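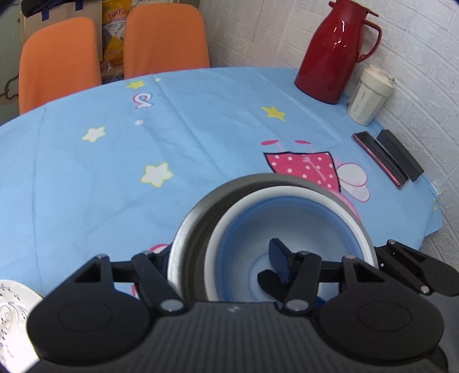 Bowl held between the fingers, one rubber finger on the inside.

Gripper tips: when the bowl slips and the plate gets chipped

We clear the breakfast table with a hand-held gripper, and in May 2020 I had my first real accident with it. The bowl turned in the fingers, fell on its edge and took a piece out of the plate beside it. I wrote down what I learned for the others who use the same tool at home.

What went wrong

I blamed the motor first, but the fault was in the rubber pads. There was a thin film of cooking oil on them, and one pad had started to come loose at the corner. With a dry cup I did not notice anything. With a smooth bowl the grip was good for a few seconds and then it let go, without any sound before.

Cleaning the pads

Take the battery out first. My neighbour Iman Tawfik left hers in and got her finger pinched at the joint, which hurt for two days. Wipe the pads with warm water and a drop of dish soap, then with a clean damp cloth. Let them dry for 15 minutes. Do not use furniture spray or hand cream near them. Alcohol is fine once in a while, but it made my old pads hard.

If a corner lifts, change the whole pad. I tried glue and it held for one week only.

Check the pins

Move each finger slowly by hand, with the battery out. It should go the same way left and right. If one side feels lazy, look at the small pins in the joints. A pin that stands out a little must be pushed back before you lift anything.

Holding a bowl

Put one finger inside and one outside, and go down far enough that the rubber touches the wall of the bowl and not only the rim. Close slowly. Lift it a little, about 50 mm, and wait. If it turns, put it down and take it again.

Never lift a bowl with hot soup in it. Keep the thermos out of the way too, and carry it by hand.

The table

Pull the creases of the tablecloth flat where you work. A fingertip can catch a fold and then everything on the cloth moves together. Move the plates away from the bowl before you start, at least one hand wide. I do this now every time.

Salma Berrada asked me if a folded towel under the bowl helps. It does for practice, but the bowl stands less steady on it.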